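Riquelme Valley Walks and Day Trips: README

Welcome, and thanks for downloading! This is the data package behind the Riquelme visitor map, the one you may have seen on the screens at the Flisanard bus station. It holds walks, boat crossings, market days, swimming spots and places to eat, all collected on foot (and now and then by bicycle) by people who love this valley and want you to have a great time in it.

Version: 2.2
Released: 28 November 2023
Maintained by: Orvokki Kiiskinen and Anderson Toledo
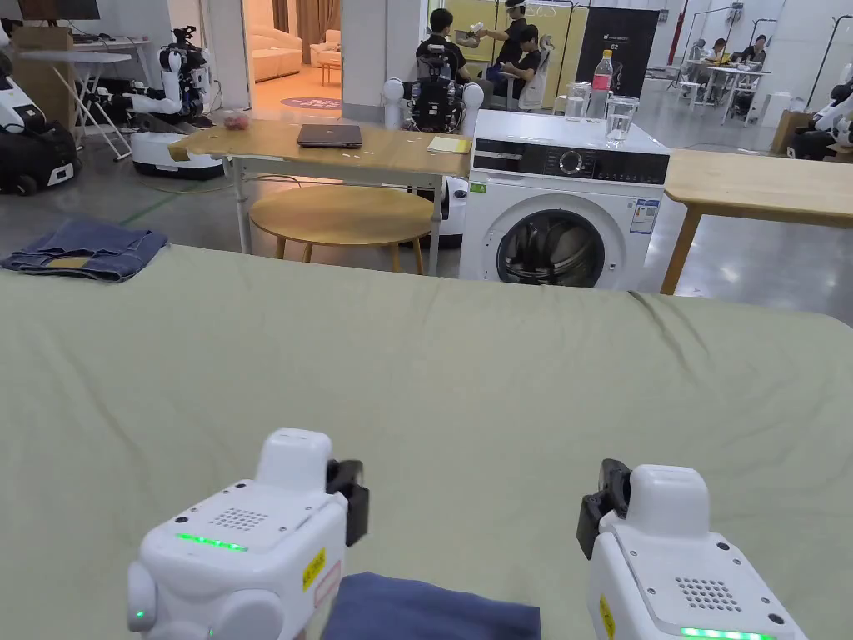
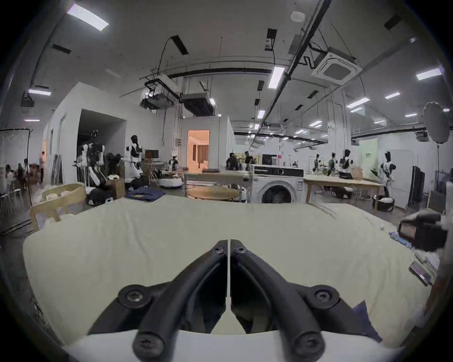
What you get

The package has 2,695 entries in total. Each one is a place or an activity a visitor could enjoy in a single day, starting from Flisanard, from Jadex on the lake side, or from one of the small villages up the Gurex road. We stuck to day trips on purpose. Longer treks are wonderful, but they need a kind of detail (huts, water, snow conditions) that we can't keep fresh.

Out of those entries, 76 are full walking routes with a track you can load into a phone or a GPS unit. The rest are single points: a bakery, a viewpoint, a ferry dock, a chapel with a nice bench outside.

Files

places.csv
One line per place. This is the file most people want.

walks.csv
One line per walking route, with length, climb, and a short description.

tracks/
A folder of GPX files, named by walk_id. The track always starts at the stop or parking area given in walks.csv, so you can follow it straight from the bus.

timetable_notes.txt
Plain notes on the buses and the lake boats. It tells you which lines run and in which season. Departure times are left to the operators, who post them at the stops.

CHANGES.txt
What moved, what closed, what's new.

Columns in places.csv

place_id: a number that never changes, even when the place gets a new name
name: the name on the sign, spelled the way the sign spells it
town: nearest town or village
type: walk_start, swim, food, market, boat, view, museum, chapel, other
lat, lon: decimal degrees
season: all, summer, winter, or a range of months
cost: free, low, medium, high
kids: yes, no, or blank if we haven't checked
step_free: yes, partly, no, or blank
visited: the year one of us last stood there
note: anything else worth knowing

A word on cost. We gave up listing prices after the first version, they changed faster than we could type! Low means pocket money, medium means a normal lunch, and high means you should probably look it up first.

Blank fields are blank for a reason. If step_free is empty, please don't read it as a no. It only means we haven't been there with that question in mind yet, and we'd be so happy to hear from you if you have.

Columns in walks.csv

walk_id, name, start_place_id, end_place_id, km, climb_m, hours, grade, season, note

Hours are walking hours at a relaxed pace, without lunch. Grade runs from easy to hard in four steps: easy, moderate, steady, hard. Steady was Anderson's idea. It covers the routes that never get rough but keep going uphill for longer than you'd like, and the valley has plenty of those.

The loop from Jadex through the chestnut woods is walk_id 33 and it's a lovely one to start with if you're testing your software. The track is clean, it crosses itself once near the mill, and it ends at the boat dock a short way from the starting point, so you'll quickly see if your map handles loops and near-loops properly. (It's also a beautiful afternoon out, and the café at the dock does a very good plum cake.)

How it was put together

Everything in here was visited by one of us or by a friend we trust to write things down. Positions were taken at the door, the gate or the dock. For larger places, such as the Gurex meadows, we used the main path in from the road.

Tracks were recorded on the walk itself and then tidied by hand. We removed the wobbles around picnic stops and the spots where somebody went back for a hat. We did not smooth the zigzags on the upper Gurex path — they really are that tight, and cutting the corners damages the slope.

Descriptions are our own. Nothing was copied from brochures or hotel pages, and no business paid to be listed.

Things to watch out for

Boat stops. The lake boats skip the two northern docks in winter. The docks stay in the file all year, so check the season column before you send anyone out there with a suitcase.

Markets. The Flisanard market moves to the school yard in April and back to the square after the summer. It has two rows in places.csv, one for each spot, with matching names and different seasons. If your map ignores the season column you'll see it twice.

Names. Many hamlets have both an old local name and a road sign name. We give the sign name in the name column and put the old one in note. The older people at the bus stop will use the old one, so it's worth showing both if you have room.

Heights. The climb figures come from the tracks and can be a little generous on narrow forest sections, where the signal jumps.

Loading it

The CSV files are UTF-8 with commas and a header line. Text with commas inside is quoted. Most spreadsheet programs open them with a double click. If accents look strange, use the import option and pick UTF-8 by hand. The GPX files are plain tracks with no waypoints, so they open in any walking app we've tried.

What you may do with it

Print it, map it, put it in an app, hang it on the wall of your guesthouse. Please keep the line "Data: Riquelme Valley Walks" somewhere people can see it, and if you change a route, give it your own walk_id so that walkers don't end up comparing two different paths under one number.

Corrections

Yes please! Send the place_id, what's wrong, and when you were there. A photo of the sign or the timetable helps a lot. Orvokki handles the lake side and the boats, Anderson takes the Gurex road and everything above it, and either of us will answer questions about Flisanard.

Next on our list are the winter walks above Gurex, where several paths are cleared for snowshoes, and a proper check of the step_free column along the lake promenade. If you're staying in Jadex and feel like walking the promenade with a notebook, write to us and we'll send you the list of places still to check.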